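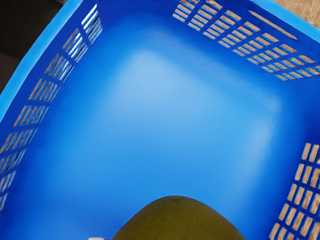
A Rokitz abre as portas do laboratório de Flarville a 14 de novembro de 2021, para um dia de demonstrações de robótica dedicado à recolha e arrumação de produtos frescos. Entrada livre, inscrição obrigatória. O programa começa pela simulação, no ecrã grande da sala de entrada: um cesto de plástico azul com paredes de ranhuras, um fruto verde-azeitona pousado no fundo, parecido com uma manga, e a partir daí a explicação de como se prepara uma tarefa em computador antes de a levar para a bancada. Depois passa-se ao equipamento real, na sala ao lado.

O que se pode ver

Demonstrações ao vivo de manhã e à tarde. Braços robóticos a retirar fruta de cestos e a colocá-la em tabuleiros, a velocidade de trabalho e não em câmara lenta. Os técnicos da Rokitz vão estar junto de cada posto para responder a perguntas - técnicas ou não, todas são bem vindas. Haverá também um posto com o simulador aberto, onde os visitantes podem mudar a posição dos objetos, mexer na luz e repetir a tarefa.

O software de simulação chama-se Wendt e é desenvolvido internamente desde o inicio do projeto. A versão apresentada em novembro é a 8. Novidades: plásticos brilhantes com reflexos mais próximos do real, sombras mais suaves junto aos objetos, montagem de cenas bastante mais rápida. A lista completa de alterações será distribuída em papel à entrada.

Porquê fruta

Fruta é difícil. Formas irregulares, cascas que marcam com facilidade, peças que rolam para os cantos do cesto. Uma garra que funciona bem com caixas de cartão pode estragar uma manga madura na primeira tentativa. Foi com este problema que a empresa arrancou em junho com o programa de ensaios em parceria com a Sirnulthorpe, distribuidora de produtos hortofrutícolas, que cedeu cestos, tabuleiros e espaço de armazém.

Desde então foram concluídos 954 ensaios em bancada, todos precedidos de sessões em simulação. Os resultados vão ser apresentados em duas sessões curtas, uma por período, com tempo para debate. Incluem os ensaios falhados - quedas, pegas mal calculadas, peças encostadas à parede do cesto que a garra não conseguiu alcançar. A equipa prefere mostrar tudo.

Para escolas e empresas

Grupos escolares: visita de manhã, com linguagem adaptada e uma atividade prática no simulador. Pede-se um adulto responsável por grupo e a indicação prévia do ano de escolaridade. Empresas do setor alimentar e da logística: de tarde, com possibilidade de reunião individual no final. Quem quiser levar os seus próprios cestos ou embalagens para discutir com os técnicos pode fazê-lo, basta avisar no formulario de inscrição.

O laboratório ocupa uma área de 2000 metros quadrados na zona industrial de Flarville. Estacionamento gratuito no recinto, entrada pelo portão 2. Acesso a pessoas com mobilidade reduzida em todas as salas do percurso. Calçado fechado, por favor, na zona das bancadas. Mochilas grandes ficam no bengaleiro.

Imprensa

Jornalistas com acreditação podem filmar e fotografar as demonstrações. Entrevistas à equipa técnica mediante marcação, de preferência no intervalo entre as sessões. Imagens da simulação em alta resolução disponíveis a pedido, bem como a ficha técnica do Wendt em português e em inglês.

Sobre a Rokitz

A Rokitz desenvolve sistemas de automação para manuseamento de produtos frescos. Trabalha com distribuidores, centrais de embalamento e produtores, desde o estudo inicial até à instalação e manutenção. Sede e laboratório em Flarville.

Inscrições e pedidos de imprensa: através do formulário no site da empresa, secção Visitas. As vagas são limitadas e atribuídas por ordem de chegada dos pedidos.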